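Workshop notebook: textiles bench
Oct 25, 2022

Folding and linen storage, grey towel on red plush

Purpose of today's entry is to get the bench notes on small towels into one place before the Tirley shelving goes in. The old notes are spread over three books and disagree with each other on fold order. Work surface is the red plush blanket with the white printing, laid over the bench. Test piece is a grey terry towel from the general stock.

Shelf figures first, as they set everything else. Tirley lists the clear opening as 3000 mm for the full run. Measured wall to wall at bench height it is 2859 mm. The run will need to be trimmed at one end, and the label rail with it. Sarer can cut the rail but not the shelf. Ask Uzor for a price on the shelf. 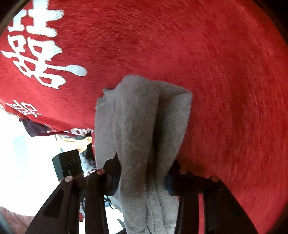
Reading time: 3 min

Handling. A terry towel picked up at one point gathers into vertical ridges and the free corner goes wherever it likes. No fold can be started from that state. It has to be laid down and opened out first, with the corners found by running along the hem. Picking up by two adjacent corners saves the opening out, provided the corners can be found in the pile, and in a full basket they usually can't.

Lint. Grey terry shows it badly. Lint on the towel I am treating as cosmetic. Lint transferred to the plush is a separate matter and means brushing the blanket down between batches. Brush with the nap. Against the nap leaves dark streaks that look like soiling and have been written up as soiling at least once in the old books.

Surface. Plush grips terry. Good for holding a first fold in place, bad for sliding a finished piece across to the stack. Lift finished pieces, don't drag them. Dragging pulls the bottom layer out of square and the fold has to be redone. On a bare laminate top the problem is reversed: the stack slides well and the first fold creeps open while you are making the second. 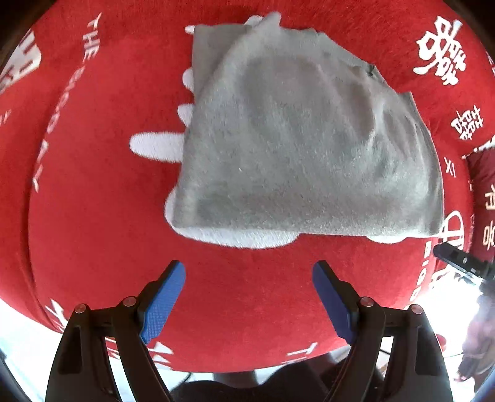
Fold order as it now stands:

1. Open flat, hems out, care label down.
2. Long edges together. Smooth from the fold toward the hems.
3. Short edges together.
4. Short edges together again if the shelf is the shallow one.
5. Press with the flat of the hand from the centre outward.
6. Turn so the closed fold faces the front of the shelf.

Step 2 before step 3 is the point the old notes disagree on. Doing the short edges first gives a longer closed fold and a less stable stack. I have struck the other order out of the January notes and initialled it.

Step 5 is the one people skip. Hollows left between layers add height, and the height adds up over a pile. Lower layers that project past the top one at the corners should be tucked back before pressing. Pressing first sets them where they are.

Stack limit stays at 50 mm per bundle for the shallow shelf. No limit given for the deep shelf in any of the books. Leave blank until it has been loaded.

Blanket storage. The plush does not go on the same shelf as the terry. Roll it, print side in, and put it on the top shelf. Folding leaves a line across the nap that takes days to relax and crosses the lettering.

Cost so far: 3950 against the Conska order, shelving and rail only, bins not included.

To do:
- Confirm the 2859 with a second tape.
- Uzor, price for trimming the shelf.
- New brush, softer than the present one.
- Repeat the fold order on a bath sheet. I expect step 4 to become compulsory.
- Copy the fold order onto a card for the bench.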